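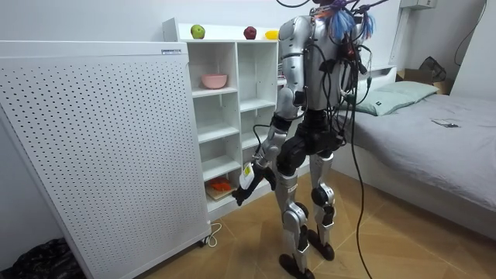

# Drosdale open-cube shelving unit, white

Three stars. I have owned it for most of a year and moved it twice, so I feel I've put in the hours.

The Drosdale is a set of white boxes with no doors, no backs worth mentioning and no opinion about what you put in them. I paid $189 for it from Jemside, plus $29 for delivery to a curb that was already mine. It went into the small bedroom, where the wood floor had been serving as a storage system since we moved in.

**Putting it together.** The instructions are all drawings. There is a cheerful little man in them who has a friend, and at step 2 the friend leaves and is never seen again. This is exactly when you need him. I built mine lying flat in the hall, stood it up, admired it, and learned that it wouldn't go through the bedroom door at that angle or any other. Build it in the room where it's going to live. It took me around 3 hours, including the hour when I was mostly sitting on the box.

The dowels fit. I mention this because I once owned a Pavness bookcase, and those dowels were more of a suggestion.

**Living with it.** Open cubes are very honest furniture. Whatever you shove in there, you will be looking at it from bed. The upper ones are fine for books and things you'd like visitors to believe you use. The lower ones are where the small stuff goes to get lost: bottles, chargers, a tape measure I have now bought twice. Anything little ends up at the back, and you find out how your knees are doing when you go in after it. Shallow bins fix most of this, and no, they aren't included.

The finish wipes clean with a damp cloth. It also shows every speck of dust, so you'll get to know that cloth well. One edge chipped during the second move, and the stuff underneath is the color of oatmeal. Correction pen covers it if you don't stand too close.

It has not sagged. My friend Clodagh Mac Carthaigh has the Ó Gríofa version, which cost her a good deal more, and hers has a definite smile along the middle shelf. I've been polite about it.

**Complaints.** The wall bracket comes without a screw for the wall. The feet don't adjust, and if your floor slopes like mine, you'll be folding up cardboard by September. The box claims "endless configurations." I found upright and sideways.

Would I buy it again? Probably, on sale, with bins.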